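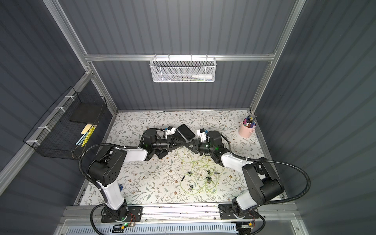 What do you do when one arm quits listening and the other one doesn't?

Hit the stop, lock the door switch, and keep your hands out of the cell until both arms are powered down. It's on the first page of the Stornwood binder, and I could say it in my sleep, and on the night of 15 October 2023 I did it in the wrong order.

I was on my own at Stornwood that night, if you don't count Helge Nordin asleep in the break room with his boots on the good chair. The job was cable sorting, clips and all, and it was dull as dishwater. Starunis had pushed a new controller update in July and the pair had been twitchy ever since. Little stuff! A pause here, a shiver there. We called the left arm Ots and the right arm Musier, and I had filed 17 tickets on Ots alone. The answer was always the same: restart and monitor. So I restarted and I monitored, and I ate a lot of crackers.
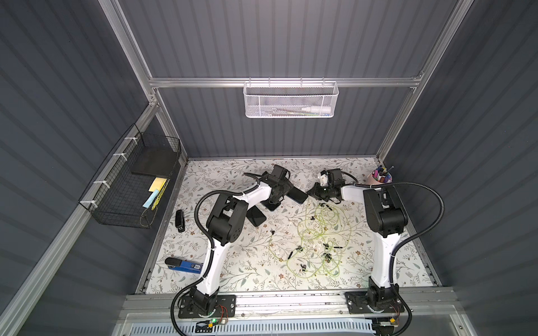
Fault 687 is a lost handshake, which means one arm has stopped telling the other where it is. Anybody who'd worked there longer than a week knew that number. It came up on my screen a little after two in the morning, and I remember looking through at Ots with its gripper shut over one of the phones, and thinking, okay, that's a bad thing to be squeezing. There's a battery in there. Musier was facing it across a little gap with no idea (I know, I know, they never have any idea) that its partner had gone deaf. I yelled for Helge. Helge did not wake up.

So I paused the program, and pause isn't stop. Pause just means the arms hold still until something tells them to move, and the something in this case was Ots finally getting its signal back after 167 seconds. By then I had the side panel open and my arm in up to the elbow, reaching for that phone like I was getting toast out of a toaster. I heard the motors before I saw anything. They make a kind of rising hum, and I had never once heard it with my ear inside the cell.

I got out. I'd love to say I was quick, but I fell backward over my own stool, and the forearm went past the place where my wrist had been and kept going until it ran out of program. Then I hit the red button from the floor with my heel. That woke Helge up.

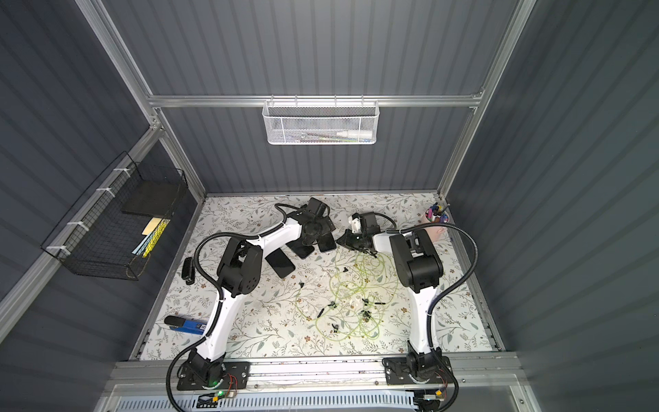
Helge made me tell it to him twice, and then he made me write it down, and then he made tea. We didn't run anything again until the door switch had been tested, and he was the one who found it had been bridged with a bit of wire, probably by whoever got sick of it tripping back in July. The first time we started the pair up I stood well behind the line and watched Musier's fingers holding some small white thing over that tangle of green cord, with the clips lying all over the place, and my stomach wouldn't settle. It looked so gentle. Ots was hanging over the phones again as if we'd never had a cross word.

"You want to go home?" Helge said.

I told him I wanted ticket number 18 to have his name on it, too. He signed it with one of my crackers in his mouth, and we sent it to Starunis before the day shift came in.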